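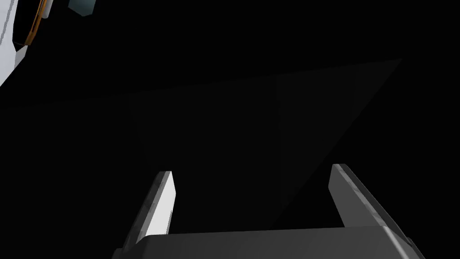
*Trundale gripper in the simulator, fingers open.*

# Trundale two-arm trainer

The Trundale is Karider's two-arm robot for bench work, and it comes with a full simulated twin that you can drive before you ever touch the hardware. We had both running at the July open day in Jirton, and we're still getting mail about it! A lot of you asked for one page with the specs and the demo on it, so we've put them together.

## What we ran at the open day

The live station was in Room 161 of the Sveinbjörnsson Building. Visitors sat down at the controls, picked a task from the list, and drove the simulated robot through it while everyone else watched on the big screen. The drawer task was the crowd favorite by a mile. You get a small chest of drawers, a wooden tray next to it, and one arm to start with (the other can stay parked upright until you want it). Getting the gripper lined up with the corner of the chest sounds easy. Then you try it, and you find out how much your own wrist does without being asked.

We loved watching people figure it out. Kids went straight in at full speed. Engineers tended to creep along and check the angle over and over, and both groups wanted another turn.

In the view below, the right arm has reached across to the chest, with the tray just under the gripper, and the left arm is standing idle.

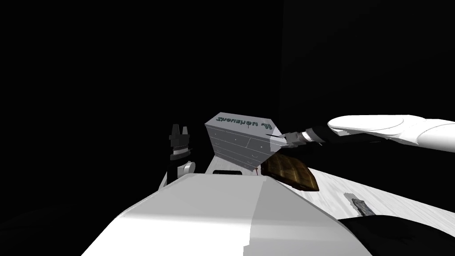 ## Specs

- **Arms:** two, with a parallel gripper on each
- **Finger style:** two narrow fingers, swappable with a hex key
- **Control rate:** 200 Hz standard, 400 Hz with the fast controller
- **Task library:** 300 tabletop tasks, including everything shown in Jirton
- **Views:** torso view and wrist view, switchable while you drive
- **Simulator:** included with every robot, also sold by itself

The wrist view deserves a special mention. It puts you right behind the fingers, and once people found it they hardly wanted to switch back. For the first approach we'd still start with the torso view, where you can see both the furniture and the arms, and then change over when you're close.

## Trying it at home or at school

The simulator runs on an ordinary gaming laptop. Install it, open **Tasks > Furniture**, and choose the drawer scene. You can reset at any time with the space bar, and the tray can be moved, tilted, or taken out altogether. Saved runs play back on the real robot too, at reduced speed the first time through.

Dim lighting is a setting under **Scene > Light**. Several visitors asked for the dark background we used at the open day, and it's the preset called "Evening."

## Availability

The simulator is ready to download now. Robots are built to order, and the fast controller can be added later without sending the base unit back. If your school or club would like a demo like the one in Jirton, write to the Karider events desk and tell us how much table space you have and whether the room has a projector.

*Page updated 29 Dec 2025*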